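Poker night at home goes better when the gear is looked after, and the gear is mostly cheap stuff that gets sticky. These tips come from years of Thursday games at a kitchen table in Nosmont.

## Cleaning chips

- Clay composite chips hate soaking. Wipe them with a barely damp cloth and one drop of dish soap, then dry them right away.
- Plastic chips can take a bath in the sink. Put the drain strainer in first. A chip went down mine in March and is presumably still in play.
- Skip the dishwasher. Emiliano Bermúdez put 269 chips through his and got back 269 potato chips, structurally speaking.

## Cards

Plastic-coated decks clean up with a dry microfiber cloth. Paper ones don't clean up at all – when the ace of spades has a crease you can spot from the couch, retire the deck and use it for shopping lists. Keep two decks going and swap them every hour.

## The table

A fleece blanket under a tight cotton sheet makes a decent playing surface for the price of some laundry. Clip it under the table edge with binder clips. For candle wax, chill it with an ice cube and lift it off with an old loyalty card (casino ones work nicely, and it's the most I've ever gotten out of mine).

## Storage

Those aluminum cases look sharp until a latch lets go on the stairs. Inmaculada Marín keeps roughly 800 chips in plain cardboard boxes, sorted by color, and hers have never hit the floor. Write the count on the box and check it before people find their coats.

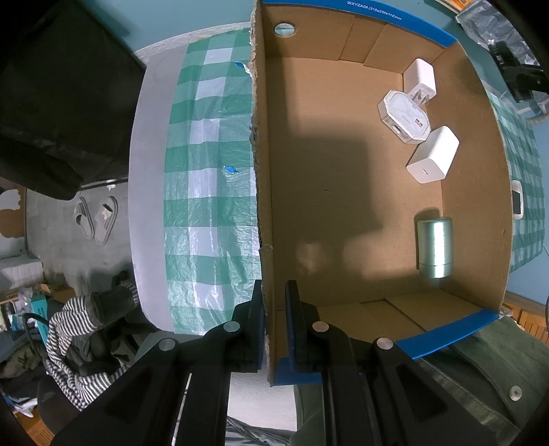 *Plain cardboard box with blue trim and a punched handle hole.*

Tape a torn side on the inside with paper packing tape, pressed down with the back of a spoon. Don't store the lot in a damp basement – cards curl, and then everybody has a theory about who bent them.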